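Setting Up the Play Kitchen Table

I wrote this part of the guide after my third time laying out a Flundale tabletop kitchen, so you get the benefit of all my rearranging! The big furniture is covered in the Dimaden booklet. What we're doing now is the fun bit: the dishes, the little oven and the food.

Before you start

Give yourself 25 minutes, a damp cloth and a clear white surface. If your top has small mounting holes in it, leave them open (I once filled mine with putty and Tsegereda Mersha, who had to dig it all out again, still brings it up). Have your bin of toy food next to you on the floor, not on the table.

Step 1. Wipe the top down and dry it. The dishes are light and they skate on a damp surface.

Step 2. Put the green colander on the left. I like it the long way, running away from you, so there's room beside it for something round. Leave it empty for now.

Step 3. Set the toaster oven on the right with its door facing in toward the middle. Open the door all the way once before you let go of it. If it bumps a dish, slide the oven out a little and try again.

Note: My oven is black with a stainless steel frame and a blue interior, and it has a wire rack inside. Check that the rack is sitting flat. A crooked rack dumps strawberries, and I speak from experience.

Step 4. The light blue dish goes toward the back, a bit left of the oven. Put the orange slice right next to it, on the right, segments up.

Step 5. Place the strawberry closer to you than the orange slice, out in the open where a hand can get all the way around it. Lay it on its side so it doesn't tip over later and roll off under something.

Step 6. Now the small green pieces. You can tuck one in to the right of the colander, and the leftovers can live along the far left edge until you want them.

Caution: Small round pieces are a choking hazard for little kids. If anyone under 4 is visiting, put the small balls away in the bin and close the lid.

How the table looks laid out
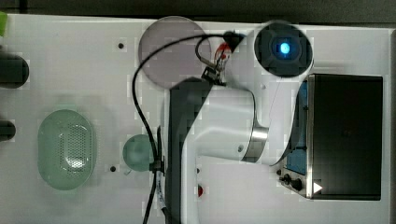
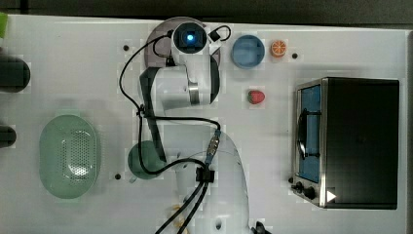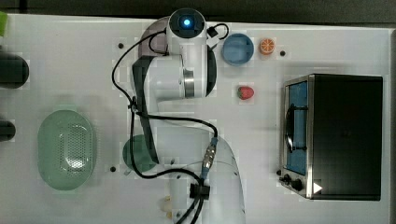

Changing things around

Once you've got the basic layout down, play with it! A few swaps I've tried:

Move the strawberry into the colander for a "wash the fruit" game. Bezawit Beyene starts every session this way and it's a good warm-up.

Put the orange slice on the oven rack. Yes, baked orange. Kids love it, and so does Dagim Belay, who is 46.

Trade the fruit for the vegetables from the Planura set. They're a bit bigger, so test them in the oven before you promise anyone a roasted eggplant.

Putting it all away

1. Food first, straight into the bin. Look inside the oven and the colander too.

2. Dishes next, with the smaller ones inside the bigger ones.

3. Close the oven door and lift the oven from underneath with both hands. Please don't carry it by the handle.

4. Check the pieces against the list on page 9. If you're missing a strawberry, look under the table.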